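Home & Laundry

The White Shirt Problem

At Ornidgate, a small laundry with 15 employees, white T-shirts are folded last. Thirumalai Chacko, who runs the folding room, wants the tables wiped down and everyone's hands washed before the first one comes out of the cart.

The room handles 800 pieces on a busy day in January, most of them plain cotton. Chacko starts every shirt at the neckline. The ribbing holds its shape when the rest has gone limp, and once you have it you know where the shoulders are.
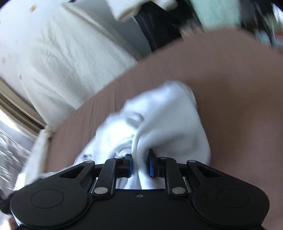

From there it's a matter of pinching the cloth, lifting, and letting the hem fall. New people tend to grab too much. They end up with two layers in one hand and a sleeve folded inside, and they have to shake it out and start over.

Chacko doesn't iron T-shirts. He smooths them with the side of his hand, turns in the sleeves and folds up from the bottom — twice for a drawer, three times for a suitcase.

At home he keeps his own in a shallow Venberg dresser, standing on edge. "I wear the front one," he says. "Then the next."

Filed under: Laundry, Clothing Care, Small Business

Comments (3)

Rodrigues: I've always started at the hem. Will try the collar tonight.

flastetti: Three folds leaves a crease across my stomach. Two is plenty.

M.K.: What about long sleeves?

Contact us | Back to top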